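Markero Cell Guide
Section 6: Box transfer faults

Read this before you clear any fault on the box transfer job. Applies to the Neltutberg bench only, the Munshi line has its own sheet.

The job: dark gray RealSense boxes, clear plastic bin, teal bench. Most stops happen near the bin wall.

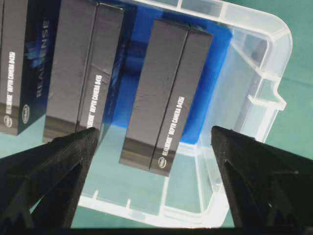
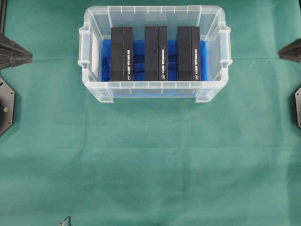
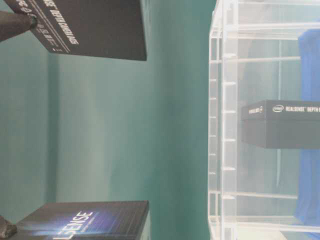
6.1 Fault 2867, grip lost or box jammed

Shows on the panel as 2867 GRIP. Arm holds position, fingers stay where they were. Power is still ON.

CAUTION: A held arm is not a safe arm. Don't reach into the bin until step 3 is done. Fingers can close without warning if the job resumes.

1. Press STOP on the panel. Not pause. Pause lets the queue restart by itself.
2. Look at the fingers from outside the bench line. Box in the grip? Go to 6.2.
3. Turn the key to SERVICE and take it out. Keep it on you.
4. Lift out any box that is leaning or wedged on the bin rim. Check the corners, crushed ones go in the reject tray.
5. Check the bin for cracks, mostly the handles and rim. Cracked bin = swap it.
6. Smooth the cloth and put the bin back on its marks.
7. Key in, turn to RUN, press RESET. Wait for the panel to clear befor you hit START.

Note: if RESET does nothing, the key isn't all the way round.

6.2 Box still held

Do not pull it. Pulling strips the finger pads and the box drops on your hand anyway.

1. One hand under the box.
2. Other hand on the release button, hold for 2 seconds.
3. Box comes free. Set it down outside the bench line.
4. Back to 6.1, step 3.

CAUTION: Two people at the bench? Only one touches the panel. Agree who first.

6.3 Keeps coming back

Same fault twice in a shift, stop the job and log it in Cultotitz under GRIP. Put the bin position in the log, people forget this.

Pads are due at 600 cycles. Worn pads slip on the matte boxes long before they look worn, so check teh counter, don't go by eye.

Force setting stays at 2. Do not turn it up to get through a shift.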